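Walau Short Film Days: selection complete, screening formats confirmed

The selection for this year's Walau Short Film Days is closed. The program lists 37 films in four sections: Fiction, Documentary, Animation and Student Work. The longest title runs 25 minutes and the shortest runs two.

Screenings are split between two venues. The Mulligan has 83 seats and takes Fiction and Documentary. Bromby Hall takes Animation and Student Work, along with the two retrospective programs put together by Solange Sabatier. Doors at both venues open 10 minutes before each program. Late entry is at the break between films only.

The opening film is "Dranono," directed by Mireille Gaillard and edited by Clotilde Gaillard. It was shot on Super 16 and will be shown from a digital copy, in the original 1.66:1 ratio. The print announced in the spring newsletter will not be used. The lab found shrinkage in the second reel, and the projector at the Mulligan does not accept stock in that condition. Subtitles are in English throughout.

The Documentary section has been reordered. Afshin Heydari's "Salt Road, Northbound" moves from the first program to the third, and the discussion scheduled after it moves with it. Tickets already bought for the first program remain valid for that program and can be exchanged at the box office until noon on Tuesday.

Notes for filmmakers with a title in the selection:

Screening copies are due by the end of August. Send a DCP, 2K or 4K, flat or scope, 24 or 25 frames per second. ProRes 422 HQ is accepted as a backup only. Sound should be 5.1 or stereo, with the channel order written on the delivery form. Drives must be formatted ext3 or NTFS. Subtitles may be burned in or supplied as a separate file, but the choice has to match what was entered at registration.

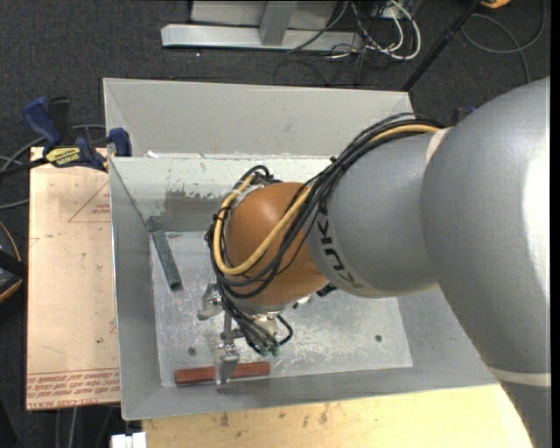
Files with a mismatch between the form and the drive will be returned once for correction. A second mismatch means the film is shown from the preview file used by the selection panel, at the resolution of that file.

Test screenings are held at the Mulligan in the mornings, starting at 9:00. Filmmakers may attend the test of their own title if they write to Rosine Leblanc at the print desk in advance. Level changes requested during the test are logged and applied to the public screening. Color changes are not made at this stage.

The printed program will be available at both venues and by mail to members.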